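6.3 Changing over to shared running

Shared running applies to the switch assembly cell on the Urkton line. The arms handle the switch parts and the control boxes. The operator loads trays, checks finished boxes and clears faults. Hand assembly at this station stops once shared running has been signed off by the shift lead.

Before you start

Operators who previously assembled by hand must complete module 2 of the Grorkutex training. Records are kept by Yanti Sitompul at the Nelbridge site office.

CAUTION: Do not reach over the work table while the arms are enabled. Pause the cell first, including for a dropped part.

Procedure

1. Log in at the cell computer and select job 992.
2. Set out the blue tray and the red tray on the work table. Leave the space between them clear for the control box.
3. Load the switch parts. They may stand upright or lie on their sides.
4. Place the control box between the trays with the selector switch facing up.
5. Leave the table area and press Enable on the screen.
6. Watch the first 3 cycles. Record any missed grip in the fault log under your own login.
7. When the batch counter reaches 600, pause the cell and call for inspection. 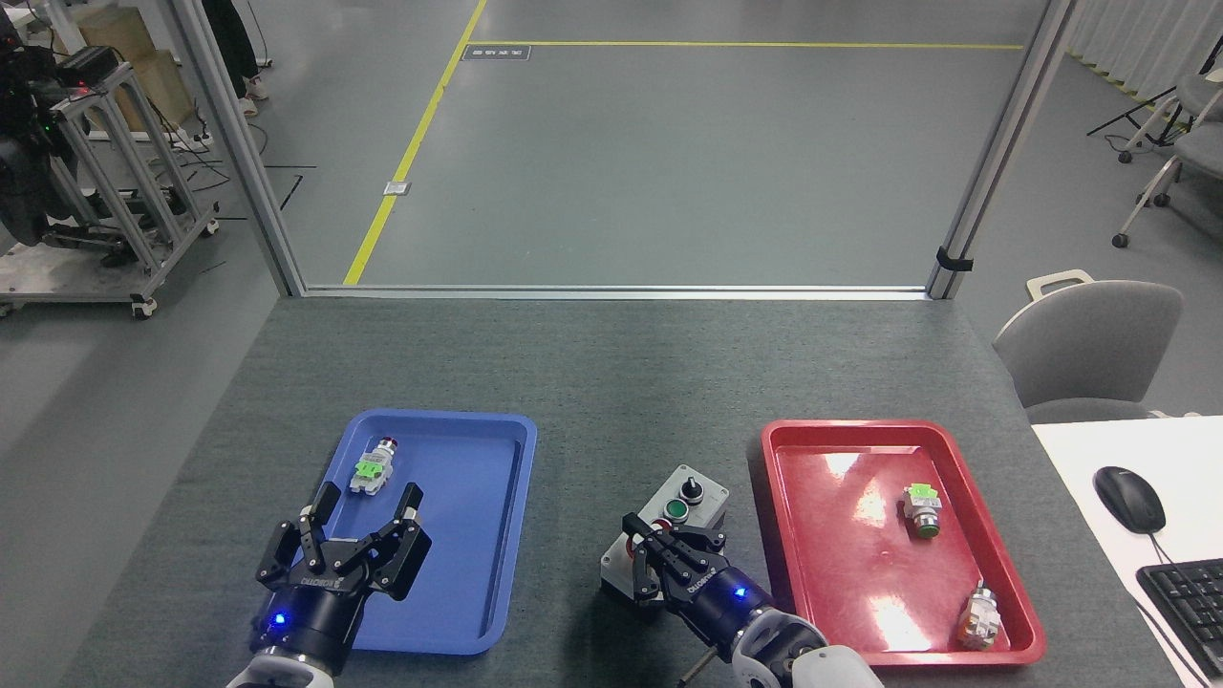 Figure 6-4. Left gripper open at a switch in the blue tray; right gripper holding the control box.

NOTE: The batch counter does not measure operator output. Thibodeaux shift reports list cell output and operator checks separately.

NOTE: Rotate operators between this cell and manual wiring every 2 hours. Changes to the rotation go through Mortimer Marchetti before the shift begins.

If a grip fails

Pause the cell, correct the position of the part and press Resume. If the same part fails again, remove it and tag it for inspection. Do not change the grip settings at the station.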